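Bloodstock and Breeding Forum > Mare Management > Lights, cycles and early covers

Thread: Maiden mare under lights, still transitional, booked to an early slot

hiltdale_mares
I'd like opinions on a light program that is not doing what I expected. The mare is a five-year-old maiden, retired from racing in October, turned out by day and stalled by night. She went under lights in early December. Stall fixture is a single LED panel on a timer, on at 4:30 in the afternoon, off at 11 at night. She has had 70 days of it as of this morning.

Scan today: several small to medium follicles on both ovaries, nothing dominant, no CL, slight edema, cervix neither one thing nor the other. The vet called it mid-transition. The farm standing the horse opens its shed in mid-February and I have asked for one of the first slots. I would rather give the slot back now than ship a mare who isn't ready.

Body condition is 5, possibly a shade under. Coat is shedding on the neck and shoulder, not much on the barrel. Hay is free choice, plus 8 pounds of a 14 percent pellet.

What I want to know is whether to hold the course, start progesterone, or accept a March cover.

transitional_zone
Have you measured the light? The rule of thumb is being able to read a newspaper anywhere in the stall, but people check it standing in the middle with the bulb over their head. Measure in the corner where she eats, at her eye level, with her body between the meter and the fixture. A panel that reads fine at center can drop off badly in the hay corner, and a mare spends most of her evening with her head in the hay.

The usual minimum quoted is 100 lux at eye level. I'd want that in the worst spot, not the best one.

hiltdale_mares
I measured it at installation but only at center. Will redo tonight.

oldcreekbarn
Seventy days is not late for a maiden straight off the track. I wouldn't touch the program. The published range is 60 to 90 days to first ovulation and the ones who come off race training lean to the long end. They go from high energy intake and hard work to a field, they drop condition through the fall, and the ovary reads that as winter regardless of what the timer says.

Condition 5 and possibly under is your answer. I want a maiden at 6 going into January.

ngata_repro
Disagree in part with the above. Condition matters, but a mare at 5 on free choice hay and that much pellet is not in negative balance. The shedding pattern is more informative. If the light signal were strong, the barrel would be letting go by now. Neck and shoulder only suggests a weak signal or an interrupted one.

Questions for the OP:

Is the timer a mechanical dial or digital? Mechanical dials lose time after every power outage and no one notices.

Does anyone do a late check with the lights on after 11? Once in a while does no harm, but an irregular pattern every night makes the program hard to interpret.

What time does she come in? If turnout runs past 4:30 on some days, there may be a gap of dusk between daylight and lamp. The added light has to join up with the end of the day.

hiltdale_mares
Mechanical dial. We had an outage in January. I just walked down and looked and it is running 2 hours behind. So since the outage the lamp has been coming on at 6:30 and going off at 1 in the morning.

She comes in at 4:15 most days.

ngata_repro
Then you have your explanation. She has been getting an hour or so of near dark between sunset and lamp. There is work showing a pulse of light in the right window of the night can do the job by itself, so the late end may have covered you to a degree. But it isn't the program you thought you were running. I'd reset the dial and count the last few weeks at half value.

oldcreekbarn
Half value is a guess. If the photosensitive window falls nine and a half to ten and a half hours after dark, then a lamp going off at 1 could have missed it or could have clipped it, depending on what the mare takes as the onset of dark. You can't put a number on it. I still say feed her.

ngata_repro
Agreed that it's a guess. I said as much. Feeding her will not fix a timer.

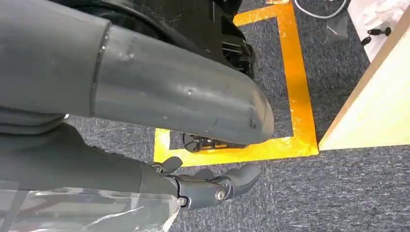

sulen_stud_office
On the booking side, because it hasn't come up: call the shed now. Early slots are the easiest to give back, most farms have fewer ready mares than openings in the first two weeks. What annoys a booking office is a cancellation on the morning of. If you call this week and ask to be moved to an open date on a follicle, you will keep the goodwill and probably get a better slot.

Also read your contract. Ours at Sulen lets the mare owner move the first cover without penalty as long as the culture is current. Not every farm is the same on this, and a few want a new culture if more than 30 days pass.

grayfilly
I'll go against the thread and say start progesterone. She has follicles on both sides, she has some edema, she is in late enough transition to respond. Ten to twelve days of oral altrenogest, then prostaglandin at the end, and you have a reasonable shot at a tight, predictable heat. Waiting on the natural first ovulation means scanning every second day for three weeks and chasing follicles that regress.

ngata_repro
What size are the follicles? "Small to medium" can mean anything. If the largest is under 25 mm, progesterone is wasted on her. She will come off it in the same state she went on. The mares that respond already have something at 25 or better and are showing heat on the teaser.

hiltdale_mares
Largest is 22 on the left. On the right there are three between 15 and 20. She has been indifferent to the teaser, not hostile.

grayfilly
At 22 I'd wait a week, rescan, then start. I withdraw the "start now" part. I don't withdraw the rest.

transitional_zone
One caution on prostaglandin at the end of the course. If she hasn't ovulated there is no CL for it to act on, so it's doing nothing. It is given in case she ovulated while on the altrenogest, which some do if they had a large follicle at the start. Fine as a policy, but it isn't what brings her into heat. Withdrawal does that.

grayfilly
Correct, and I should have written it that way.

hiltdale_mares
Light readings from tonight, all at eye level:

Center of stall, 240 lux
Door, 180
Water bucket, 130
Hay corner, 60 facing out, 35 with her head down and her shoulder in the way

So the level is also a problem, on top of the timer.

transitional_zone
Those are poor numbers in the place that counts. Move the hay or add a second panel on the opposite wall. Moving the hay is free. I'd do both. Wipe the lens too, dust costs more output than people think.

mirel_lane
We dropped stall lighting at Mirel two seasons ago and went to the blue light masks. The mare carries the source with her, so the corner of the stall stops mattering and she can live out. Cost per head is higher the first year and even after that if they don't wreck them. First ovulation dates came in comparable to the barn group. I don't have enough mares to claim better.

oldcreekbarn
We tried masks on six and had rubs on two, plus one that quit partway through the season and wasn't caught until the mare scanned flat. A stall bulb that is out can be seen from the house. I went back to bulbs.

mirel_lane
Rubs are a fit problem in my experience. The dead unit is a fair complaint. We check ours after dark on a Monday and write it on the board.

sulen_stud_office
For what it's worth we see mares in from both systems and I could not tell you which is which from the cover dates. The ones that arrive late are usually late for reasons of the sort in this thread.

hiltdale_mares
Plan as it stands, and tell me if any of it is wrong:

Digital timer with battery backup, going in tomorrow. Lamp on at 4:15, off at 11.
Second panel on the far wall, hay moved to the front of the stall.
Pellet up to 10 pounds, split in three feeds. Weigh tape every week.
Rescan in a week. If the largest is 25 or better and she shows to the teaser, altrenogest. If it isn't, keep going on light and scan weekly.
Slot given back. The shed was polite about it and moved us to open booking in March.

ngata_repro
Nothing wrong with it. I'd bring the lamp on at 4 so you have overlap when somebody is late getting her in on a cloudy day. Keep the 11 off.

Culture her when she is properly in heat, not now. A transitional cervix gives you contaminants and you will end up treating something that isn't there.

oldcreekbarn
Go easy on the pellet increase. Add the same calories as oil or beet pulp if you can. I have had maidens off the track tie up on less than that when they're stalled half the day.

hiltdale_mares
Noted on the pellet. Will use beet pulp for the increase and leave the pellet at 8. Lamp set to 4.

grayfilly
Post the rescan when you have it. I'm curious whether the 22 holds or regresses once the evening gap is closed.

hiltdale_mares
Will do. The vet is back next week with two others to scan on the same visit, so I'll put all three up.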